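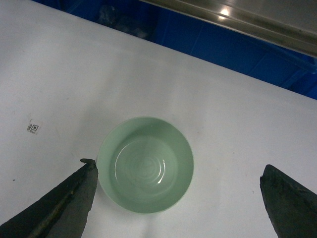 One of the Flodero Street households wrote in before we'd even started to ask whether the October supper could please be a sit-down one again, and could we please not run out of soup by six thirty like last time. So that's where we began, and I'm afraid it's where we spent most of the evening.

## Semell Neighbors, planning meeting, June 16, 2022

I took notes by hand and the ink ran on page two, so shout if I've missed your bit.

**Supper.** Sit-down it is! The vote was close and there was a fair amount of grumbling from the buffet side (I was on the buffet side, so I'll admit some of it was mine). We sold 159 tickets last year and the hall is comfortable with that, so we're keeping the same cap. Bring your own bowl and spoon as before, and write your name underneath on a piece of tape. I still have two spoons at my house from last fall.

**Soup.** Two big pots of the bean and one of the squash. Somebody suggested a fourth pot and everybody looked at the stove and went quiet. We left it that a household with a slow cooker could bring one along. Prurkov Bakery has offered bread again at cost, which was cheered.

**Money.** We have $2049 in the account. The hall wants $500 up front, up from last year, and I was told to ask whether that covers the cleaning. I'll call them this week. We'd like to clear $3000 in the account by the end of the supper so the path lights can go in before the snow. Ticket price stays put for now.

**Music.** Lò can play but only until eight. We talked about a second act and got sidetracked into an argument over accordions, so it's carried over.

**Parking.** Same mess as always. The church lot is fine if we ask early. Please don't block the alley behind Flodero, the people there have been very patient with us.

**Flyers.** I'm making them. Green paper if the copy shop still has it.

Still need: folding chairs, ladles, and anyone with a truck the morning of.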